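Can a robot put the groceries away yet?
2 April 2018

Ask anyone who builds household robots which chore they dread and you'll hear about the kitchen. Vacuuming is a floor problem, and floors are mostly flat. A kitchen is all handles, hinges, slippery plastic and things stacked behind other things, and I have spent a very happy week in one at the Usness lab in Reinholz, watching machines try to cope with it.

The job is putting drinks in the fridge. You or I do it while talking on the phone. For a robot it means finding the drawer, pulling it the right distance, picking up a bottle without crushing it, and then deciding where it should go.

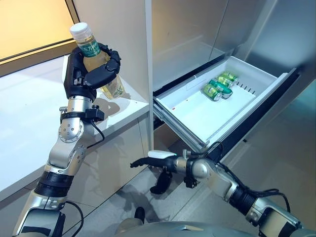 Fingers make all the difference. A simple two-jaw gripper is fine with boxes, but a hand that can curl around a bottle and keep its thumb out of the way gives you so many more chances to get it right - and having a second arm free for the drawer is a joy to watch when the timing works. The Usness team has logged 2,838 attempts since August, and the good ones are getting really good!

Slow, though. A run of 50 items still eats most of an afternoon, and shiny surfaces fool the vision system more than I expected. Over at Flomitz, where the Andness crew is teaching a similar machine to restock shop shelves, the complaints are the same: glare, cables, and packaging that gives when you squeeze it.

So would I let one loose in my own kitchen? With the drinks, yes, tomorrow. The eggs I'd still carry myself.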